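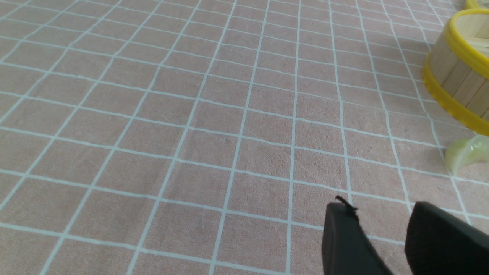

October, 4:15 pm

Budget notes for next quarter, after talking with Lemlem.

Finger pads: order 6 spare pairs from Rerkov. Obaidul wants the same profile as now so we don't have to redo the grasp offsets. Lead time 21 days, so the order goes in first.

Wrist camera: 2 wanted, one to fit and one for the shelf. Drallura quote still missing. Check that the cable is included, it wasn't last time.

Table covers and toy produce: small stuff, goes on the consumables line. Keep receipts.

Second arm: not this quarter. Spahić will hold their price until we decide. Mount and controller would add some 1,000 on top and we have no bench for it yet.

Lemlem to chase Drallura. I'll fill in the request form tonight.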